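Papers › Household Objects › Taden Studies in Domestic Life › Small Bowls in Ordinary Use

4. The Bowl and the Cloth

Enikő Vida and Minttu Aaltonen

4.1 What counted as a small bowl

The Prillholm households were asked to keep a diary of every bowl that spent a night on a table. We had supplied a definition of "small" with the diary, borrowed from the Zirnier classification, in which a small bowl is one whose rim can be covered by a flat adult hand. The definition was printed in bold on the first page. It was read, as far as we can tell, by the two of us.

What the 77 households used in its place was a set of working definitions that overlapped with ours only in spirit. One diarist wrote that a bowl was small if it was never used for soup. Another measured smallness by whether the bowl could go in the upper rack of the dishwasher without an argument. A third recorded the same bowl as small on weekdays and as medium when guests were present, and resisted our efforts to settle the matter by telephone. We have kept all of these in the data. Excluding them would have given a tidier table and a sample made up mostly of people who own rulers.

The resulting set holds 792 diary entries in which a bowl identified as small by its owner was left on a cloth-covered table overnight. Entries for bare tables are treated in Section 5, where there is less to say and we say it quickly.

4.2 Where the bowl goes

In Section 2 we described the assumption, common in the older literature on table arrangement, that a lone bowl belongs in the middle. Somogyi calls this the centerpiece habit and devotes a long chapter to it, with diagrams. The diagrams are handsome. They show a round table, a round cloth, and a round bowl, all sharing one center like the rings on a target.

Our diarists did own tables. Most were rectangular, and most were pushed against something. On such a table the middle is the part people need, for mail, for homework, for the half-assembled lamp that appears in the background of one household's entries from February to the end of the study. The bowl goes to the back. It also goes off to one side, usually the side away from the chair that gets used, and there it stays until somebody wants what is in it.

We call this the parked position. A bowl is parked when it stands on the far half of the table and has been moved off the center line without being pushed all the way to a corner. Figure 4 shows a bowl parked to the left on an off-white cloth. The position is easier to recognize than to define, which did not stop us from spending a good part of the spring on the definition. 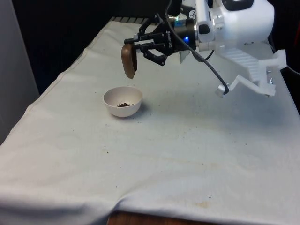
Figure 4. Parked position: small white bowl on a cloth-covered table, with a brown rounded object held above and slightly behind it.

Three things should be said about the parked position before we go on to the cloth. The first is that diarists almost never describe it as a choice. Asked why the bowl was where it was, they wrote "that's where it is," or left the line blank, or (in one case) drew an arrow pointing to the bowl.

The second concerns left and right. We had expected handedness to matter and had prepared a short questionnaire on the subject. It did not predict anything. Right-handed people parked to the left and to the right, left-handed people did the same, and one respondent objected to being asked. The questionnaire is reproduced in the appendix for the use of anyone who would like to repeat our mistake.

Third, the parked position survives meals. A bowl that is pulled forward at dinner tends to be pushed back afterward, and the diaries suggest that the person who pushes it back is often a different person from the one who pulled it forward. We take this as mild evidence that the position belongs to the table more than to any single member of the household. Reviewers of an earlier draft called this claim mystical. We have added the word "mild."

4.3 What the cloth does

A cloth is generally discussed as a surface to be looked at. The trade literature gives it color, drop, and drape, and the word "timeless" turns up more often than one would like. For the bowl, the cloth has plainer duties. It quiets the landing and keeps the foot of the bowl off the varnish. It also slides, taking the bowl along, and much of the trouble in our diaries begins there.

Plain, canvas-like cloths make up the largest group in the sample, with off-white the usual color. Owners gave practical reasons for this. Off-white "doesn't show much," we were told again and again, by people standing beside off-white cloths on which a great deal was showing. Specks and smudges collect across an open stretch of fabric, and a pale bowl does nothing to draw the eye away from them. Several diarists had worked out that a bowl can be parked directly on top of a stain. We did not code for this at first and had to go back and ask, with some delicacy, whether the bowl was hiding anything.

Creases behave differently from stains. They gather at the back edge, where the cloth is tugged over the table and then forgotten, and they are seldom ironed once the cloth is down. A seam in the same place makes matters a little worse. The bowl, being parked toward the back, ends up close to the least flat part of the cloth. One might expect owners to move it forward to smoother ground. They do not, and when the bowl rocks they turn it a little until it stops.
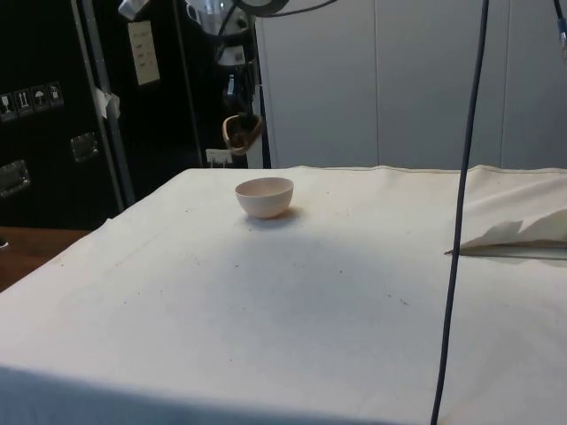

Folding is the other common treatment. A cloth too long for its table can be hemmed, replaced, or turned back on itself at one end, and in Prillholm the third method wins easily. The fold is meant to be temporary. In the diaries it lasts, on the median table, for the full length of the study. It is held down by whatever is near: a book, a cutting board, a length of metal from a job in another room. We asked diarists to list these weights and received the longest and most cheerful answers in the entire data set, including one household's full account of a brick.

Bowls are hardly ever used as weights for a fold. This surprised us, as the bowl is usually the heaviest thing within reach that is already on the table. When asked, owners were firm that a bowl is for putting things in. A bowl sitting on a fold would be "doing a job," one wrote, and a bowl was not supposed to have a job. The same diarist had kept spare keys in hers for eleven months, but we let it go.

4.4 Empty bowls

A word is needed on contents. The diary asked what was in the bowl each night, with room for a short answer. Many of the answers were shorter still. "Nothing" is the most frequent entry, followed by "not much" and then by a long tail of nuts, elastic bands, coins, single earrings, and what one household recorded on every line as "the usual."

An empty bowl is parked as faithfully as a full one. It is washed and returned to the same part of the cloth, sometimes with a shadow of old wear to mark the spot. In the follow-up interviews we suggested to several owners that an empty bowl might be kept in a cupboard. Most agreed that this was sensible. On our second visit the bowls were still out, and one owner had bought another to go with hers.

We do not want to make too much of this. The interviews were brief, coffee was served, and the interviewers were by then known in the neighborhood as the people who had come about the bowls. Some answers were surely given to please us, and a few to get rid of us.

4.5 Limits of the cloth data

The diaries tell us where a bowl stood at bedtime and say very little about the hours before. A bowl that traveled the length of the table twice in an evening looks the same in our records as one that never moved. Cloth type was reported by the owners, who used "linen" for anything they had paid for themselves and "some kind of cotton" for anything they had been given. We checked a handful against the labels and then stopped checking.

Total entries across all table types came to 4000, a number so round that we recounted it. The recount gave the same result. Readers who remain suspicious are in good company and may write to either author for the log sheets, which are held in a box at Taden and are mostly legible.

Section 5 takes up the bare table, the tray, and the problem of the placemat.

Last updated: August 2018

Related items
Spoons Left in Things: A Prillholm Inventory
The Placemat Problem, with a Reply
Somogyi's Centerpiece Habit Reconsidered
On the Zirnier Classification of Bowls, Dishes, and Deep Plates
Folded, Hemmed, or Hidden: What Happens to Long Tablecloths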